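The shared refrigerator in the Warkdale kitchen has had its new-year clear-out, and the water bottles now have a proper place. Please read the notes below before you put anything back.

Where the bottles go

For most of last year, drinking water ended up on top of the refrigerator. It is a handy spot for one bottle while you look for a glass, but bottles left there get forgotten, and they roll when the door is shut hard.

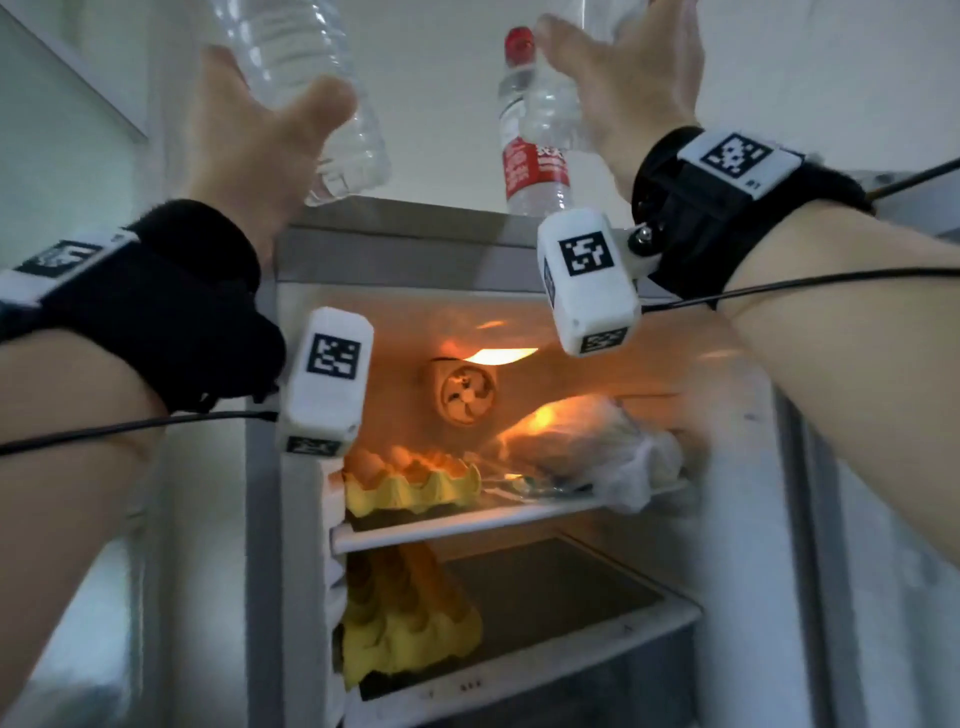

The refrigerator came from the old Camenzind office and its shelves are closer together than on newer models. Tall bottles do not fit upright on them without moving a shelf, and we would like the shelves to stay where they are. Laying bottles on their sides is no better — a loose cap will leak onto whatever is underneath.

So from now on:

Water goes in the door. Stand each bottle upright and check that the cap is tight.

Eggs stay in their tray on the upper shelf. Do not stack anything on them.

Opened bottles need a name on them. There is a marker on a string by the sink.

Keep 2 spare bottles cold at most. The rest of the Brekero delivery stays in the hall cupboard until it is needed.

If the door bin is full, take a bottle out before adding another. The bin lifts off for washing, but please empty it first and press it down on both sides when you put it back. 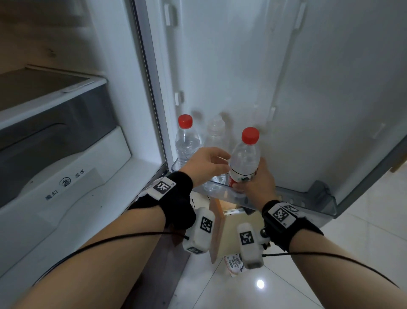
Cleaning days

The shelves will be wiped down again in April. Anything without a name will be thrown out then, including jars and sauces. Warm water and a little dish soap are enough for the inside — no scouring pads, please, as they scratch the plastic.

The sign-up sheet is on the Dislow board next to the kitchen door. Each turn covers the shelves, the drawer and the door bins. Cloths are under the sink.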